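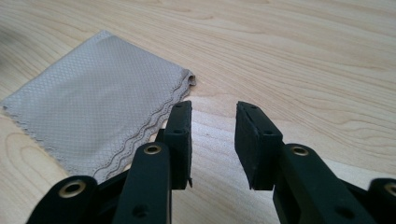
Enura in-room safe, model 300, for hotel guest rooms. The door takes a 9-digit master code and a guest code set at each check-in. Wipe the keypad with a gray microfiber cloth of the flat, fine-weave type – no sprays. 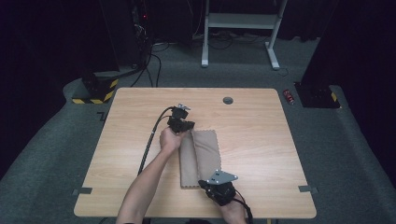 The audit log holds the last 200 openings. Bolts: 3, steel. Fitted at Haramberg and Wernurside.

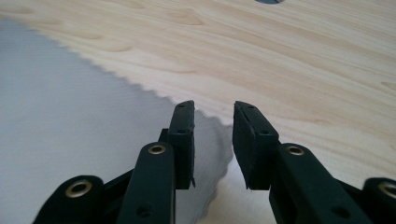 Light wood surface, gray sheet at left.

Trade orders: Fengying Ye, Plattner.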